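News > Community > Gurneldale

Shelf-building session draws a full room at Gurneldale hall

June
By the Clultov Courier staff

News Events Schools Notices Contact

GURNELDALE - The monthly furniture assembly session at the Gurneldale community hall filled up in June, with 36 people signed up to learn how to put together the kind of pole-and-panel shelving that comes in a flat box.

The session ran in the main room and covered one item from start to finish: a white shelf unit made of tubular poles, square panels and push-fit connectors. Units like it are sold for bathrooms, closets and laundry corners. They are light and cheap, and they have a reputation for leaning.

The hall has held assembly sessions since last fall. Earlier ones dealt with a bedside table and a folding clothes rack. Organizers said shelving was the most requested subject on the sign-up sheet at the front desk, ahead of curtain rails and bed frames.

Those attending worked in small groups, each with its own kit. The kits came from Plinura, a housewares shop in Clultov, which sold them to the hall at a discount. Nedelcu Hardware lent rubber mallets and a box of spare connectors. Unused connectors went back to the store at the end of the day.

The first part of the session was spent on sorting. Groups were asked to lay the parts out by length and check them against the sheet before joining anything. Two of the kits turned out to be short a connector, and replacements were taken from the spares box. One group found that it had a long pole where a short one should have been and traded with the table next to it.

After that the groups built the base. The instructions in the box suggest putting up one side at a time, but the session used a different order. The bottom panel was set flat on the table, the corner connectors were fitted, and only then did the poles go in. Each pole was pushed in partway at first and seated fully once all the corners were in place. Builders were told to keep turning the unit to look at it from each side, as a pole that looks straight from the front can be well off from the side.

The usual mistake, according to the handout, is to force the first pole all the way down. That pulls the panel up at the opposite corner, and everything added on top follows the tilt. The handout recommends backing the pole out by hand and starting that corner again. It advises against using the mallet until the whole level is square, and then only with a folded cloth over the end of the pole.
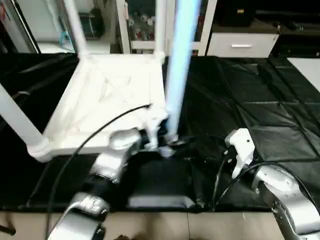
A dark cloth on the table was another of the tips. White parts show up well against it, and small fittings do not roll as far as they do on a bare surface. It also saves the tabletop from scratches when the unit is turned.

Time was set aside for questions before the upper levels went on. Most had to do with weight. The sheet in the Plinura kit gives no figure for a single shelf, and the advice given in the room was to keep heavy things such as detergent bottles on the lowest panel and towels or paper goods higher up. A unit taller than 3 feet should be tied to the wall, the handout says, and any unit in a home with small children should be tied no matter how tall it is.

There were also questions about reusing older parts. Connectors can be pulled apart and put back together, but the fit gets looser each time. The handout suggests replacing any connector that can be wiggled by hand with the pole fully in. Poles last longer, though the ends should be checked for splits - a split end will usually hold for a while and then let go under load.

Finished units were offered to the people who built them for the price of the kit. Those left over will go in the hall's back corridor, where they will hold board games and craft supplies that are now kept in boxes on the floor.

The session cost $2 to attend, with tea included. Money from the door goes toward tools for the hall's lending shelf, which has a goal of 100 items. A cordless drill and a long level are next on the list.

The next session will cover hanging a curtain rail on a plaster wall. Sign-up is at the front desk in Gurneldale or at the counter at Nedelcu Hardware in Clultov. Those who want to bring a rail of their own should measure the window beforehand and write down the width, as well as the height from the top of the frame to the ceiling.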